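Section 8. Preparing a Screening with the Allthorpe Festival Console

8.1 Before you begin

This section applies to venues that receive features and shorts from the Zudholm Film Days program through the Allthorpe console. It covers loading a title, checking picture and sound, and scheduling the show. Server installation is covered in Section 2.

You will need the following:
The venue login issued by the festival print office
The transport drive for the title, with its case label intact
The key message for the title, sent separately by e-mail

Note: Key messages are valid only for the screen named in them. A key issued for the Vaher Theater main house will not open the same title in the studio house.

8.2 Loading the title

1. Log in to the console and select Titles, then Load from Drive.
2. Insert the transport drive in the left bay. Wait until the bay light is steady.
3. Compare the title, director and running time on the case label with the entry shown on the console.
4. Select the version to be loaded. Festival titles are often supplied in more than one version, and subtitled versions carry the language code at the end of the name.
5. Select Load. Do not remove the drive until the console reports Verified.
6. Open the Keys tab and import the key message. The status changes from Locked to Ready.

Caution: Do not load a title while another show is playing on the same screen. Playback takes priority, but a long transfer may be interrupted and must then be started again from step 1.

If the status remains Locked, check the validity window in the key message against the console clock. The window opens 33 hours before the first scheduled show. Requests for a replacement key go to Kenta Imai at the print office and must state the title, the screen and the show time.

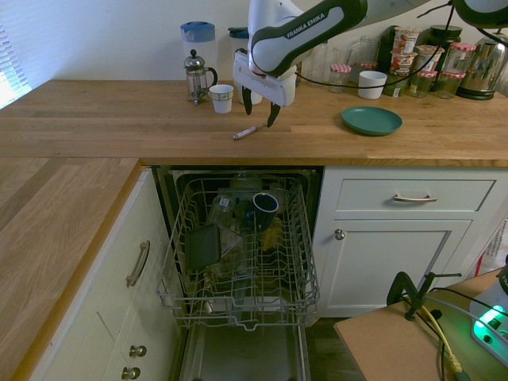
Robotic arm and countertop with glassware, pitcher and French press.

8.3 Checking picture and sound

Run this check for every title, including titles that have played at the venue in an earlier season.

1. Select Preview and play the first reel with the house lights down.
2. Confirm the aspect ratio. Black-and-white features in the retrospective strand may be narrower than the screen; set the masking by hand.
3. Confirm that subtitles fall fully within the masking.
4. Set the fader to the level printed on the case label and listen from the center of the house.
5. Skip to the last reel and confirm that the closing credits play through to the end.

Note: The Gorum short film package plays as a single title. The shorts cannot be reordered on the console — contact the print office if the printed program shows a different order.

8.4 Scheduling the show

1. Select Schedule, then New Show, and choose the title.
2. Add the festival trailer before the feature. Venue advertising may not be placed between the trailer and the feature.
3. Enter the start time as printed in the program.
4. Where a director or cast member is attending, add a Hold cue after the credits. The screen stays dark and the house lights rise to half.
5. Save the show and print the cue sheet for the booth.

Houses with more than 200 seats must also send a copy of the cue sheet to the front-of-house manager before doors open.

Caution: Changes made after the show has been saved do not appear on a printed cue sheet. Discard the old sheet and print a new one.

Revised October 14, 2026. Replaces the July edition.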